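How to look up the accident history of a small airplane before you fly in it

Many people ask me this before they take a sightseeing flight or buy a share in an old airplane. The search is free and it takes less than one hour. You need only the registration of the airplane and some patience.

Step 1. Find the registration. It is painted on the side of the body or on the tail. Write it down exactly, because one wrong letter gives you a different airplane. If you book by phone, ask the company. When I flew from Meredith in July, the office of Trikia gave it to me in one minute.

Step 2. Check the national register. Type the registration in the search field and note the serial number and the year of manufacture. The serial number is more important than people think — a registration can change when the airplane is sold to another country, but the serial number stays.

Step 3. Search the accident database with both numbers. Do one search for each. If you search only by the type of airplane, you can receive 3,357 results, as happened to me the first time, and you will not read them.

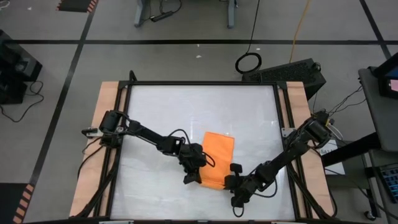 An orange cloth on a white work table, between two black robot arms.

Step 4. Open the final report, if there is one. A preliminary report has only the first facts and usually says nothing about the cause. Look at the date of the report and the date of the accident, and do not mix them. My friend Daithí Doherty did this once and he was worried for a week about a flight that was not his.

Step 5. Read the damage section. "Minor" can mean a bent wing tip. "Substantial" means that a large repair was necessary, so ask the owner for the repair papers. Hefin Bellis, who keeps an old two-seater at Meredith, showed me his in a folder of 60 pages.

Step 6. Save what you found. I keep the reports as files, with the serial number in the name.

If the search gives nothing, it does not prove that the airplane never had a problem. Small events are often not reported — ask to see the logbook also.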